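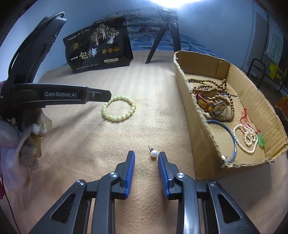 An afternoon at the Pirnel open day

I've been meaning to write this up since I got home on 23rd September, and now I've got a cup of tea and no excuse. Pirnel opened their doors to the public for the first time since February, and I went along to the Kirkoleck building expecting big orange arms behind glass. There was one of those (it's called Danko and it stacks crates, very loudly), but I spent most of my time with the little hand-held grippers!

You hold the thing yourself, and it has two black jaws with ribbed blue rubber pads on the insides. The job was tidying jewelry, sorry, jewellery (I've been reading too many American manuals). There was a torn-edged cardboard box with prayer beads, a watch and a blue bangle in it, and a single pearl stud out on a beige blanket. Pick up the earring, pop it in the box. Easy, I thought.

Well. A pearl is round and slippery and the post on the back is about as thick as a whisker, so where do you grab it? I went for the pearl and sent it skating across the fuzz. My second go was worse. The woman running the table told me to come in lower and close more slowly, and after 14 tries I got it! I may have cheered. The beaded bracelet was far kinder, you can hook it almost any old how.

They keep a tally on a whiteboard by the door and it stood at 1161 pick-ups when I left, so a few of those are mine, wobbles and all. The idea is that a robot learns from lots of people doing the same fiddly job in their own way. I asked whether my bad goes counted and was told yes, they keep those too.

The queue was more than 30 minutes by mid-afternoon, so go early if they run it again. Parking is round the back, past the Pilier warehouse, and the sign is tiny. I drove past it both times. Tea was free, the flapjacks were £2 and very good, and I bought another one for the drive home.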